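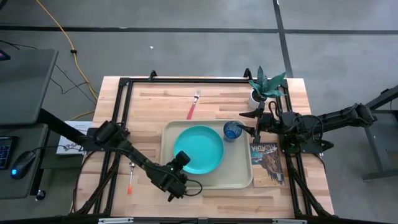 4/8/21 — Engine hours read 2,136 when I shut her down at the Grallivia dock, so the oil is due again before we head any farther south. Sunita Whitlock wants the galley table sorted before then too, and I keep coming back to butcher-block planks in a light wood, like the tabletop in the photo. A plain rectangle would do us fine. The old one on Grudia has swollen at the hinge side and won't fold down past the settee.

Pulled the raw water pump this morning. Impeller had lost 3 vanes (found two in the hose, the other must be in the heat exchanger — that's a job for tomorrow). Put in the spare Werik kit and it went together easier than last time, mostly due to me remembering to grease the O-ring first. Ran her at the dock for a while and the temperature stayed where it belongs. No drips at the cover plate.

Bilge float switch is still sticking. Cleaned it, swore at it, cleaned it again. Rosine Marty has a new one in her locker and says I can have it if I help her with her anchor windlass.

Log shows 608 miles since we left Degefa in October, some of them pretty wet ones! I'd like to have the bottom looked at before we add many more. The yard quoted 3,000 for haul, wash and paint, which seems steep, so I'm going to call the place across the river and ask.

To buy: hose clamps, coolant, two more impellers, hinge screws.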